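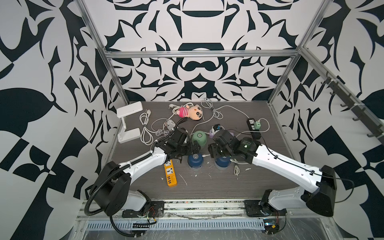

**Quantos aparelhos posso ligar na mesma régua de tomadas em cima da bancada?**

O limite é a potência somada, e o número de tomadas livres diz pouco sobre isso. Some os watts de tudo o que vai funcionar ao mesmo tempo e compare com o valor gravado na régua.

---

**fio_terra_46** escreveu:

A pergunta acima é a do tópico fixo, mas o meu caso é mais de arrumação do que de carga. Tenho duas réguas na mesa, uma delas com USB, uma luminária dobrável, adaptadores de plug de padrões diferentes e uma quantidade de cabos brancos que já não sei a que aparelho pertencem. A carga está tranquila. O problema é achar o cabo certo e deixar o centro do tampo livre.

Pensei em duas opções:

1. Réguas fixadas na borda de trás, cabos descendo para uma calha embaixo do tampo.
2. Réguas soltas, uma em cada lateral, cabos curtos e enrolados por cima.

Qual das duas dá menos manutenção?

---

**calha_pvc** escreveu:

Opção 1. Calha perfurada 30x30, parafusada sob o tampo, com a tampa virada para a frente. Régua na borda traseira, com as tomadas para cima se não houver risco de líquido, ou na vertical se houver. Só sobe para o tampo o trecho de cabo que chega ao aparelho.

Cabo espiralado não entra na calha. Ocupa o espaço de três lisos e puxa o plug para fora. Deixe os espiralados para o que muda de posição.

---

**ohmico** escreveu:

Discordo da calha para bancada em que os aparelhos trocam toda semana. Cada troca é abrir a tampa, desfazer abraçadeira, passar o cabo, fechar. No segundo mês ninguém fecha mais a tampa. Uso réguas laterais há anos, com velcro de 200 mm em cada cabo, e levo menos de um minuto para trocar qualquer coisa.

Quanto aos cabos sem dono: etiqueta nas duas pontas, no mesmo dia em que sai da caixa. O que ficar sem identificação vai para um saco com a data. Se até março não fez falta, descarta.

---

**calha_pvc** escreveu:

@ohmico velcro com cabo fino de USB funciona. Com cabo de força de 1,5 mm² enrolado e em carga, não. O cabo enrolado esquenta mais do que o esticado, e a capacidade que vem na embalagem pressupõe que ele esteja desenrolado.

---

**ohmico** escreveu:

Numa extensão de carretel puxando 2.000 W, concordo. Numa luminária de LED de 8 W o aquecimento é irrelevante. Vamos separar os casos.

---

**tampo_escuro** escreveu:

Sobre adaptadores: adaptador de plug muda o formato dos pinos e mais nada. Não converte tensão e, se for de dois pinos, interrompe o terra. Empilhar um em cima do outro piora o contato e ainda faz alavanca na tomada. Se o aparelho fica fixo na mesa, troque o cabo ou o plug e guarde o adaptador para viagem.

Comprei uma régua da Warilard com tomadas mais espaçadas e os adaptadores largos deixaram de cobrir a tomada vizinha. Custou mais do que eu queria.

---

**fio_terra_46** escreveu:

Os meus são coloridos justamente para não sumirem na gaveta. Mas entendi o ponto do terra, vou conferir um por um.

E as portas USB da régua? Vale usar ou é melhor fonte separada?

---

**ohmico** escreveu:

Em geral a corrente indicada é o total dividido entre as portas. Para fone, caixinha e luz de mesa serve. Para tablet, fonte dedicada. Procure na etiqueta de baixo se o valor é por porta ou do conjunto; na minha Flakent estava só o do conjunto, em letra minúscula.

---

**calha_pvc** escreveu:

E não faça uma régua alimentar a outra. Cada uma na sua tomada de parede. Vejo esse erro mais do que qualquer outro.

---

**fio_terra_46** escreveu:

Cada uma na sua, já estava assim.

Decidi pelo meio-termo: a luminária, que não sai do canto de trás, vai com cabo pela calha. O resto fica nas réguas laterais com velcro e etiqueta. Espiralados numa caixa à parte. Volto quando terminar a furação.

---

**tampo_escuro** escreveu:

Antes de furar, confira a espessura do tampo. Parafuso de 16 mm em tampo de 15 mm aparece do outro lado.

---

**calha_pvc** escreveu:

Continuo achando que tudo na calha fica melhor, mas para a luminária está certo. Use arruela larga.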